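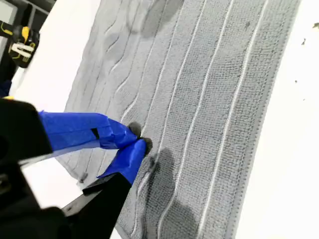 2 min read

Flilow: grasping towels with a two-finger gripper
Agnese Žukauskas, Aivar Lūse, Anitha Raju
Supervisor: Margus Vasiliauskas
Submitted 22/08/2020

1. Task
The arm has to pinch a towel lying flat on a white table and raise it without dropping it. Folding is left to the Sturley group.

2. Gripper
Both fingers are wrapped in blue painter's tape, with the black rubbery tips left bare. The tips close on the pile and draw up a slight fold. Closing force was fixed in June and not changed afterwards.

3. Data
We logged 1,064 grasps on grey terry towels, giving 3,937 usable force readings. Grasps on the woven border were logged separately, as the band is smoother than the looped field. Darker patches on the cloth upset the edge finder, and 9 runs were dropped for this.

4. Open points
The tape creases and should be replaced by a sleeve. Shadow under the fingers is still read as cloth edge in places. Sigita Kalniņš has the code.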